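Petmont open day, Millis. Went for the folding demo, stayed 21 minutes. Parking awful, coffee fine.

Two small arms, one T-shirt, white table. Kit price on the card was $3,000, which is alot for laundry. Staff friendly but rushed.
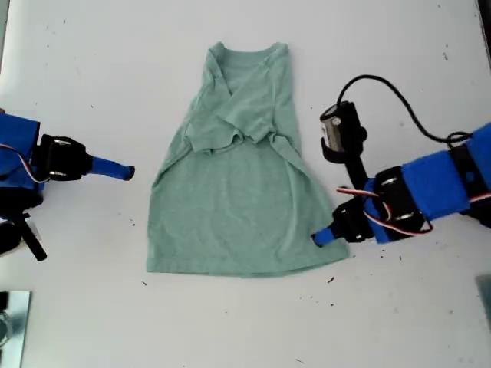 Speed is my main gripe. I fold faster half asleep. Sleeves did get tucked in over the chest, pretty bunched up though, and the hem was nice and straight. Wires loop along the outside of both arms, would worry me with kids. Three stars. Would go agian in November.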